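Notes for Tuesday talk – "Where Does the Ketchup Live?"
Drovero evening session, 16 minutes plus questions

Opening. Wait for the chairs. Ask for a show of hands: fridge or cupboard. Do not let anyone explain their vote yet or we lose the whole evening.

Say why I care. I sort kitchens for a living. People hire me for the drawers and then fight about the condiments. Mention the couple in Jirnelard with two bottles, one in each place, both labeled with initials. (Still married, last I heard. Pause here.)

Slide 2. Where you keep a thing is where you look for it. If your dad kept the mustard next to the cereal, you will stand in a stranger's kitchen at forty, opening the cereal cupboard like a raccoon.

Slide 3. The move. Carolina Louro packed her whole kitchen in April, 7 boxes, and wrote "kitchen" on every one. Read her text message out loud, the clean version.

Slide 4. Three questions I ask a client:
Who reaches for it?
With which hand, and what's in the other one?
How far is it from where the food ends up?
Slow down on the second one. People write it down.

Slide 5. The counter is a parking lot. Things stop there for a minute and are still there at Thanksgiving. Concetta Valentini disagrees and will be in the second row, so look at her and smile. She thinks everything used daily should stay out. She also owns a counter the length of a bus – bring this up only if she heckles.

Slide 6. Homework. Pick one item, move it, leave it a week. Swear at it if needed. Then move it again or admit I was right.

Slides 7 and 8, leave up during questions. Skip the Fivent story if we're past the half hour.
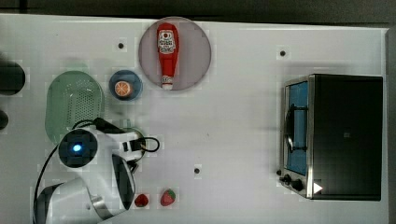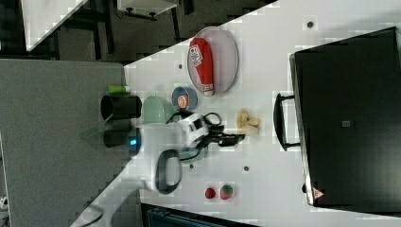 Slides 7 and 8: red bottle, on a plate both times.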